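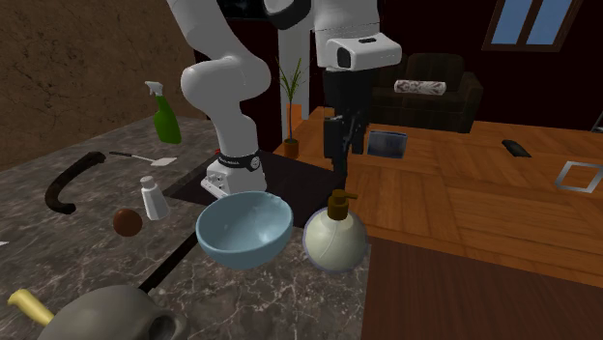 Black sink, dark marble, blue bowl.

Home Blog Archive About Contact
Print this post | E-mail this post

3 Sep 2019

Do I need a stone sealer subscription?

The Kunier people have now sent me three e-mails about my countertops, which they have never seen. I bought one bottle of their sealer in June and apparently that makes us friends. The latest offer is a plan called Stusine: a fresh bottle every season, $48 a pop, cancel any time. I have read the page twice and I still can't find the part where they explain why stone that sat in the ground for ages needs a drink four times a year.

The claim that bugs me most is "up to 80% fewer stains." Fewer than what? Bare stone? The other guy's bottle? Stone that a toddler has been at with beet juice? There's no footnote. I wrote and asked, and got back a very friendly reply telling me how much customers love the lemon scent.

Then there's the heritage business. The label says "since 1852," which I took to mean they'd been making sealer since 1852. Read the small print on the back and it's the year a quarry opened. A different company's quarry. They buy nothing from it, as far as I can tell.
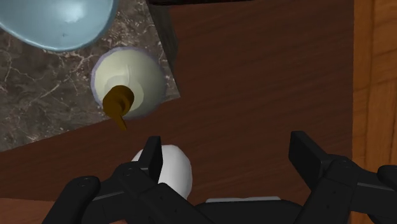
Sealer does have a point, and I don't want to be the crank who says it's all snake oil. Marble is soft and a bit porous, and oil will get into it if you let it sit. But look at what most of us really keep out on the counter: a bowl, a squeeze bottle with a brown cap, the stuff you reach for every day. On dark gray stone with that much veining I doubt I'd spot a small stain anyway. And the damage I do see on marble is mostly etching from lemon and vinegar, the dull spots, and a sealer won't stop those. The Kunier page calls its product "total protection" and says nothing about acid at all.

The water drop test is free. Put a little water on the stone, go do something else for ten minutes, come back and wipe. If the stone has gone darker, seal it. If it hasn't, keep your $48. Mine hadn't.

A reader asked about Mousavi, the paste kind. Haven't tried it. The forum over at Trultby has a thread with 256 replies and by page two they're fighting about granite, so good luck.

I've canceled the e-mails. We'll see if it takes.

This site uses cookies. By continuing to browse you agree to our use of cookies. OK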